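Stories > Short Fiction > Grillska
Search stories Go
August 23, 2023, by the Grillska desk

The Last Ferry to Jugah

The ferry held 60 people and I was behind all of them. The man at the gate shut it and went in to his supper.

I had 996 in my coat, the price of my mother's stove. She had sold it in June to a family across the water, and they wanted it back out of their kitchen.

I slept on the bench. In the morning the wife came over on the first boat. 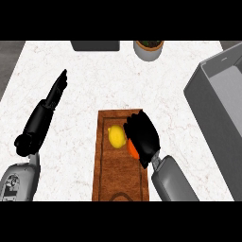
She said they would keep the stove after all. Her husband had learned to light it.

I bought two tickets and rode back with her anyway.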